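4. Before the first use of the Stimus cooking plate

4.1 Choosing the place

1. Put the plate on a flat and dry table. Keep 8 inches of free space on every side.
2. Do not put the plate under a wall cabinet. Steam can damage the cabinet after some months.
3. Connect the power cord directly to the wall outlet. Extension cords are not allowed.

Note: The cord is 70 inches long. Please measure the distance to the outlet before you decide the place.

4.2 Choosing the cookware

The Stimus plate heats only cookware with a magnetic bottom. Hold a small magnet to the bottom of the pan. If the magnet stays, the pan can be used. Pans with a round or bent bottom must not be used, even if the magnet stays. 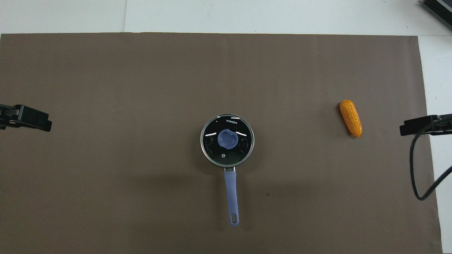

Small saucepan with tinted glass lid.

For the first test, use a small pan with a lid and fill it half with water.

4.3 First heating

1. Press the power key for 2 seconds. The display shows a line.
2. Put the pan in the center of the ring.
3. Select level 66 with the plus key. The levels are not degrees.
4. Wait until the water boils, then press the power key again.

Caution: The glass of the plate takes heat from the pan. Do not touch it while the letter H is on the display.

Note: In the first heating a light smell is possible. Open a window. If the smell comes back at the third use, stop using the plate and write to the Girholm service desk. Please include the serial number, which is printed under the plate.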